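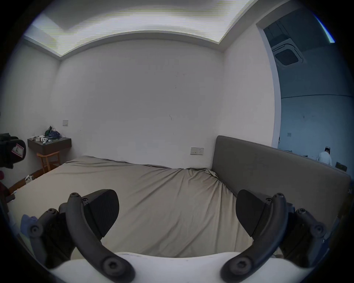 How does a robot learn to make a bed?

By copying people. Somebody does the job over and over while holding a gripper with a camera on it, each go is saved as one example, and a learning system studies the pile until it can work out what a hand ought to do next.

I'd read that sentence, or one very like it, in the notes Sileck sent me before my visit, and I'd nodded along. Simple enough! Then Rattana Thepsuriya handed me a gripper and a blue sheet and I found out I'd been making beds on autopilot for my entire adult life.

She runs collection for Flarora, the household project at Sileck, and she's been at it since June. The Flarora people work out of an apartment in a building called Evilmont (yes, I asked, and no, she doesn't know either), and they spend their days doing housework with the wrong hands. Towels, cushions, shirts, cupboards. I'd asked for the bedroom, mostly as I thought it would be easy.

"Show me how you'd do it at home first," Rattana said, so I did. I grabbed two corners, gave the sheet a big flap, let it float down, tugged it here and there. Lovely. She let me finish and then pointed out that I'd used both hands, my forearm, one knee and my chin.

The gripper gives you two fingers. You squeeze, they close; you let go, they open. It isn't heavy, but it makes your wrist feel as if it belongs to somebody else, and the first thing everyone does is go in far too fast. I certainly did. I jabbed at the sheet, caught a great fistful of it along with a pinch of the fitted sheet underneath, and dragged the lot toward me like a tablecloth trick gone wrong.

"Keep that one," Rattana called over her shoulder, to my horror.

They keep a lot of the bad ones, as I learned. A botched grab that you notice and fix is worth having, so long as you do fix it, as the system has to know what to do when it's holding the wrong bit of cloth. What they throw out is dithering. If you hover over the bed having a think, the recording is full of a hand doing nothing in particular, and a machine that copies you faithfully will hover too. I'm a ditherer by nature. A fair slice of my morning went in the bin.

Thongchai Nakpan is the one who does the binning. He goes through every example after lunch, at a desk with a very large thermos on it, and marks where each grasp begins and ends. He told me he can tell his colleagues apart by the way they approach a corner. One comes in low and sideways. Another always taps the cloth before closing, a sort of knock at the door, and for a while the trained system did it as well. They only worked out where the habit came from when Thongchai went back through the recordings.

"So we asked her to stop," he said. "She couldn't. She was very annoyed about it."

I love this story more than I can explain. There's a machine out there with somebody's nervous tic.

By mid-morning the bedroom had 646 examples on the books, counting mine, and I'd started to get the hang of it. You look for an edge that stands up a bit from the bed. You come at it with the fingers already half closed, you wait until you're sure there's cloth between them, and then you pull slowly, watching the far end. The far end is the thing! A sheet doesn't move like a plate or a cup. You pull here and a fold pops up over there, and by the time you've dealt with the fold your nice straight edge has wandered off.

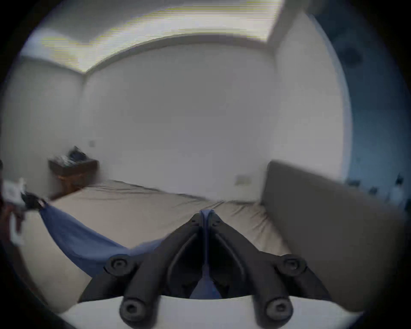
Blue sheet, beige bed: a pinch of cloth between the fingertips.

This is why they want so much of it. With a mug, Rattana says, you might get somewhere with a handful of goes, because a mug is the same shape each time you meet it. Cloth never lies the same way twice. So between goes they mess it up on purpose. They bunch it, twist it, toss it down in a heap, start from the other side of the bed. There's a rule that you may not do more than 10 in a row from the same spot, and after 25 you swap with somebody, tired or not, because tired people get samey. Their arms find the least effort and stick with it.

I wondered aloud whether all this effort just teaches the machine one bedroom. Rattana made a face, and I gathered I'd hit a sore point. An early version was very good in the room where it had been taught and hopeless when they took it to a flat across town in Yensuk, with a patterned quilt and a window on the wrong side. They collect in four apartments now and would like a good many more. She'd also like messier ones. She gets quite cross when people tidy up before a session! A bit of clutter on the nightstand is welcome, since real bedrooms have clutter, and a system that's only ever seen show homes is going to get a shock.

Does it work? Sort of, and they were frank about that. I watched a clip of the Flarora arm laying a sheet over a double bed. It took ages. It got hold of a corner, lost it, went back for it (someone taught it that, I thought, with a twinge of pride), and drew the thing up to the pillow end with a drooping, diagonal sort of finish that would have got me sent back upstairs as a kid. Thongchai was delighted with it. The version before had folded the sheet over its own wrist and pulled until they switched it off.

I did one last run before I left. In low, fingers half closed, wait, pull, watch the far end. No dithering. Rattana said it was a decent one and Thongchai said he'd be the judge of that.

I made my own bed the next morning and noticed, halfway through, that I was holding the sheet between finger and thumb.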